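Skondcombe Fellowship to Open Weekday Prayer House on Flastby Road

23 May 2021

The Skondcombe Christian Fellowship has announced that its new weekday prayer house will open to the public in October. The property, a former shop on Flastby Road, was purchased by the congregation last year and has been under renovation since the winter.

The decision was confirmed at the annual church meeting, where members approved the final part of the budget and adopted a schedule of services. The prayer house will be open on weekdays from early morning until evening. Sunday worship will continue at the main church, and the times of those services will not change.

"We have members who work nights, members who care for parents, and members who live a long bus ride from the church," said Pastor Ayman Kassab. "They have asked us for years for a place where they can stop and pray during the week. We are thankful to be able to offer it."

The main room of the prayer house will seat 60 people. A smaller room at the rear has been set aside for Bible study and for private conversation with a member of the pastoral staff. A ramp has been built at the side entrance on Chae Street, and the fellowship has arranged with the owners of the neighboring lot for visitors to park there at no charge.

Sharon Lukumay, who has been appointed coordinator of the prayer house, will take up the position in the summer. She has led the women's Bible study at Skondcombe for several years and previously served at the Harotetti mission. Her first task will be to train the prayer partners who will be present during opening hours. Training will cover listening, confidentiality, and the fellowship's policy on the protection of children and vulnerable adults.

The renovation was paid for by gifts from around 300 households, together with a grant from the regional church body. No loan was taken out. Any money left in the building fund when the work is complete will be transferred to the fellowship's food ministry, as the members directed in their vote.

A midday service of Scripture and prayer will be held each weekday and will last no longer than half an hour. Spanish-language prayer will be led by Consuelo Pacheco and Jairo Giraldo on two evenings a week – the exact evenings will be announced before the opening. Both services are open to people of any church or none.
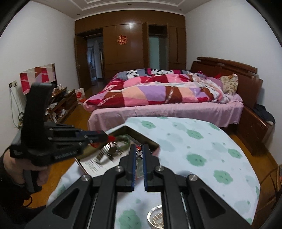
Written prayer requests will be received at the prayer house from the first day, as they are now at the main church. Requests may be signed or left without a name, and they are read only by the prayer partners on duty. Visitors will find slips of paper and pencils near the door. An open metal tin on a small round table, a simple arrangement that asks little of a person in a hurry, will serve for collecting them. Slips will be destroyed at the end of each month.

Members who wish to serve as prayer partners are asked to speak with Marleny Ccori in the church office, who can also be reached by telephone at extension 563. Applicants should have attended the fellowship for at least 2 years and will be asked to provide a reference. A service of dedication will be held on the evening before the opening, and the order of service will be printed in the church bulletin.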